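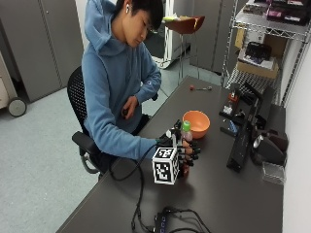

A gloved hand and a small plastic bottle with a green cap.

Stop Sending Our Kids Out to Sell

By Thaís Siqueira
27 May 2022

The spring sale at Kernedton Elementary ended last week. The letter that came home in my daughter's folder said it had raised $3,565 for new library shelves. It thanked the families and reminded us that there will be another one in the fall.

I would like there not to be another one in the fall.

I have nothing against the shelves. The ones in the library now lean, and the second graders can't reach half of the books. What I object to is how we pay for them. Twice a year a company called Holia comes in, holds an assembly during class time, shows the children a table of prizes, and sends them home with a catalog. For every $10 item sold, the school keeps $3. The other $7 goes to Holia. I asked about this at the office and was told that 30 percent is normal for this kind of program. Maybe so. It still means that when my mother-in-law in Stavelora spends $40 to help the library, the library gets $12.

We have 300 families at the school. Divide the total among them and it comes to less than $12 each. Many of us spent more than that on things we didn't want, and then drove them around town to people who didn't want them either. I had two candles and a tin of popcorn in my trunk for a week.

Then there are the prizes. A child who sells one item gets a rubber bracelet. A child who sells 30 gets to ride to lunch in a limousine. Everyone in the building knows who went and who stayed behind, and it has very little to do with effort. It depends on whether your parents work in an office with a break room where a catalog can be left on the counter. My daughter has a friend whose mother cleans houses. She told me she isn't going to ask her clients to buy wrapping paper, and I don't blame her. Her son got the bracelet.
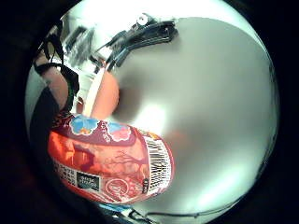
Supporters of the sale say that people get something for their money, and that this makes it easier to ask. I understand the argument. Some of what is sold this way is pleasant to look at, and packaging does a lot of the work. Put something in a red and orange package with a maroon band, a couple of bright stylized shapes and a thin bare tree drawn on the side, and I will pick it up in a store too. But in a store I can turn it over, check the price against the one next to it, and put it back. When a seven-year-old is standing on my porch with an order form, I'm going to buy it whatever it is. That is why the company wants a seven-year-old on the porch.

Varghese Elementary, across the river, gave up its sale a few years ago. They send home one letter in September. It says what the school needs, what it costs, and what each family would have to give to cover it. Families who can give more do. Families who can't give anything don't, and their children never hear a word about it, as the envelope goes from parent to office. A parent I know there says she writes her check at the kitchen table in two minutes and is done until the next year.

I can see the objections. Some people won't open the letter. Grandparents and neighbors like being asked by a child, and a plain request for money feels cold to them. Fine -- let the children write to them. A note from a third grader about which books she can't reach would bring in more than a catalog would, and she would get some writing practice.

There is also the matter of time. The assembly took most of a morning. Teachers then collected forms and checked money every day for a week, and gave up an afternoon to sorting boxes in the gym. They were not hired to do that.

The contract with Holia is up for renewal before summer break. I have asked the principal to let it lapse and try the letter for one year. My own check for the shelves is already in the office. If you have children at Kernedton and you agree with me, please call or write to her before the last day of school.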